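Workshop notebook > Materials > Dispensing and viscosity

Jul 14, 2023
Ettore Lombardi

Continuing the yield stress work from May. Aim is a bench method for thick sauces and gels that does not need the rheometer, which is booked by the Darnulance group until further notice.

Method as it stands: slump test with an open cylinder, 50 mm bore, 50 mm high. Fill, strike off level, lift straight up, wait until the edge stops moving, measure the drop at the center. Dimensionless yield stress from the height ratio, then scale by density and g. Wall slip is the main worry. A thin wipe of oil on the bore helps but is hard to repeat between operators.

Ran 6 lifts on the Gumden carbomer gel. Spread is acceptable except for the first, where I tilted the cylinder on the way up. Discarded it.

Tomato ketchup remains the best reference fluid for teaching: shear thinning, a clear yield stress, and everyone already knows how it misbehaves. Pre-shear history matters a lot. A bottle left standing over the weekend and one just shaken do not give the same slump, so rest time has to be written down with every reading. 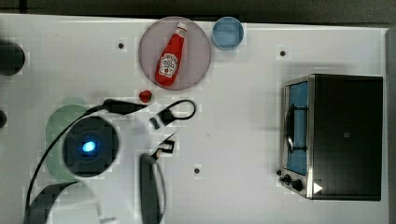 Fig. 1. Ketchup bottle on plate, small blue bowl to the right.

Syneresis still a nuisance. Clear liquid collects at the neck and the first portion out reads far too low. Discard the first squeeze, stir the next portion slowly with the flat spatula, rest 2 minutes, then fill. Do not tap the cylinder to settle it. Tapping yields the sample and the rest period has to start over.

Doležal asked whether the inclined plane version would be quicker. Probably, but layer thickness at the moment of stopping is awkward to measure on anything opaque. Leave for the Udley visit.

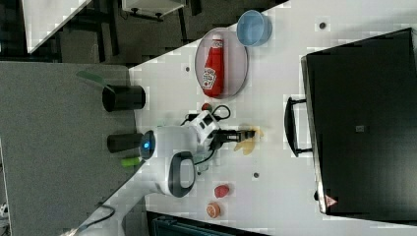
Fig. 2. Heinz bottle on the oval plate, cap end up in this view.

To do: recheck density by filled cup, both fluids. Log room temperature at each lift. Find the second spatula.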